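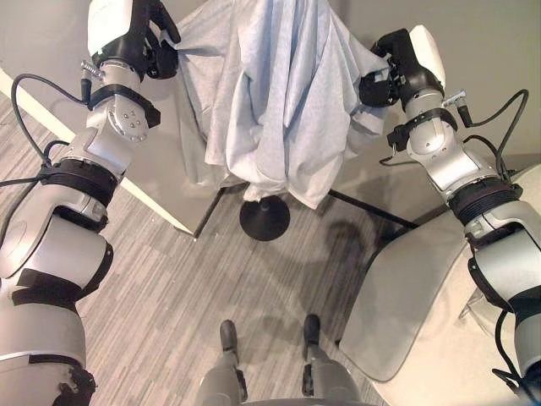
Hellblaues Tuch über schwarzem Ständer. Foto: Adi Osman

Wo das Trocknen von Wäsche nicht gestattet ist

Judite Macedo sammelt Hausordnungen. 1404 Stück besitzt sie inzwischen, abgeheftet nach Orten und innerhalb der Orte nach Strenge. Die milden stehen unten, »da kommt man schlechter ran, aber da will ja auch keiner hin«.

Angefangen hat es im Treppenhaus in Selmont, in dem sie als Studentin wohnte. Dort hing hinter Glas ein Blatt, das mit dem Satz begann, das Haus sei ein Ort der Ruhe. Es folgten 18 Absätze, die diesen Zustand herstellen sollten. »Allein die Waschküche hatte vier davon«, erzählt Macedo. »Wer schleudern wollte, musste sich eintragen. Wer sich eintrug, musste leserlich schreiben. Ich habe eine unleserliche Schrift und war zwei Semester lang auf den Balkon angewiesen, wo das Trocknen von Wäsche natürlich nicht gestattet war. Jedenfalls nicht oberhalb der Brüstung.«

Die Brüstung ist überhaupt ein großes Thema der Gattung. Macedo kennt Fassungen, die sichtbare Wäsche verbieten, und solche, die nur störende Wäsche verbieten, ohne zu sagen, wen sie stören müsste. In Meireles durfte man Bettlaken aufhängen, Leibwäsche aber nur »nach innen gewandt«. Wie man ein Unterhemd nach innen wendet, hat sie die Hausverwaltung schriftlich gefragt. Die Antwort kam nach einem halben Jahr und verwies auf die Hausordnung.

Ob sie das alles komisch finde? »Schon. Aber ich lese die Blätter auch als Briefe. Hinter jedem Absatz steckt ein Streit, und meistens kann man erraten, welcher.« Sie zieht ein Exemplar aus Flarley hervor, maschinengeschrieben, mit einem handschriftlichen Nachtrag: Das Klopfen von Polstermöbeln im Hof ist nur dem Eigentümer des jeweiligen Möbels erlaubt. »Da hat also jemand fremde Sessel geklopft. Entweder aus Güte oder aus Rache. Ich denke seit Jahren darüber nach.« 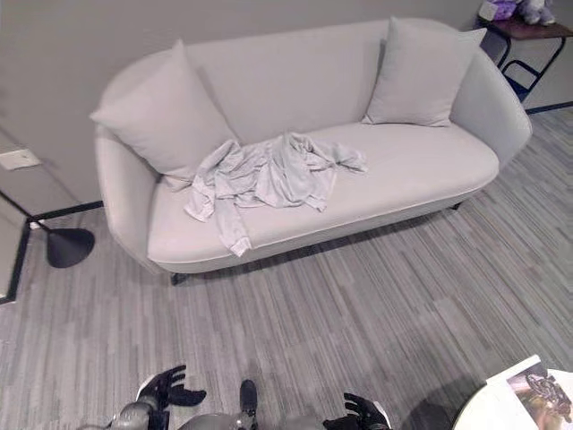 Sie selbst tippt auf Güte, ihr Mitarbeiter Eduardo Leitão auf Rache. Der Streit sei bislang nicht beigelegt, und einen Absatz dazu gebe es im Büro leider nicht.

Neuere Hausordnungen liest Macedo mit weniger Vergnügen. Sie würden von Kanzleien verfasst, klängen in jeder Stadt gleich und verböten vorsichtshalber, was ohnehin verboten sei. »Früher stand da: Kinder haben im Treppenhaus nicht zu rutschen. Heute steht da etwas von bestimmungsgemäßem Gebrauch des Handlaufs. Beides hält kein Kind auf, aber das eine versteht es wenigstens.«

Im Oktober soll eine Auswahl als Buch erscheinen, die Lektorin Sofia Coelho hat auf ein Register bestanden. Es reicht von »Abstreifen, der Schuhe« bis »Zwiebelgeruch« und ist nach Macedos Eindruck strenger geraten als die Sammlung.

Und in ihrem jetzigen Haus? Da gebe es zwei Fassungen, sagt sie, eine im Keller und eine am Eingang, und sie widersprächen sich beim Grillen. Gegrillt werde trotzdem. Sie habe angeboten, das Ganze neu zu formulieren, aber die Nachbarn hätten abgelehnt.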